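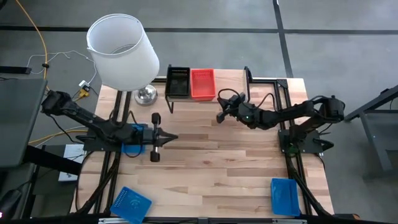
The inventory form allowed 30 lines per sheet, and Huw Mostyn had used 20 of them on the workroom at Clalldale before he reached the baskets.

He entered the lamp first. White shade, cylindrical. Base, silver metal. Shade not level. The form had a column for condition and he wrote "fair".

"Baskets are one item or several?" he asked.

Dinesh Sachdeva consulted the guidance from Storero, who were buying the contents of the building. "Items of the same material and purpose are grouped. Items on a stand are entered with the stand."

"The black one and the red one are on a stand."

"Then they are with the stand."

"And the blue ones?"

"Same material as each other?"

"Blue plastic."

"Grouped."

Mostyn wrote it down. Line 22, baskets, blue, plastic. Under position he put "table, front". One of them lay tilted. The guidance gave no term for this. He considered "fair" again and decided the word applied to the basket and not to its angle.

The old list, signed by a person called Nautiyal and dated January, gave the blue baskets as item 193. It gave their purpose as "for returning things". Under contents it said "see 1524". Sachdeva turned the pages. The list ended at item 1523.

"Was there another sheet?"

"Not in the folder."

Mostyn looked at the tabletop, which was butcher block and had its own line. He left the purpose column empty, then went back and copied the old wording into it in capitals, as the form required.

"Contents?" said Sachdeva.

"See 1524," said Mostyn, and wrote that too. He initialled the sheet and asked for the key to the next room.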